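The Fledon Robotics Club met at the ping-pong table after class. Oluwaseun had his hood down and his eyes on his hands.

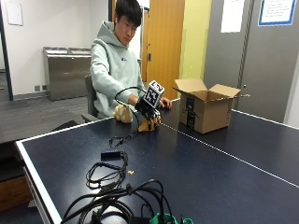 Vol. 2, No. 63

The Sorting Hand
by Isla Pollock

"Again," said Kenna from the doorway. He reached for the spotted toy and closed his fingers over it.

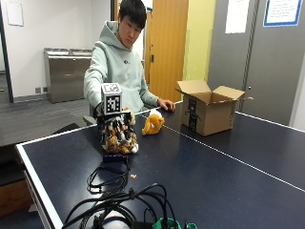

The Bowl

Kirstin wanted metal next. He pressed a finger to the side of the bowl and held still.

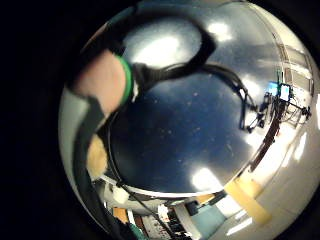
"How many is that?" he asked.

"Nearly 1,358," she said, and wrote it down.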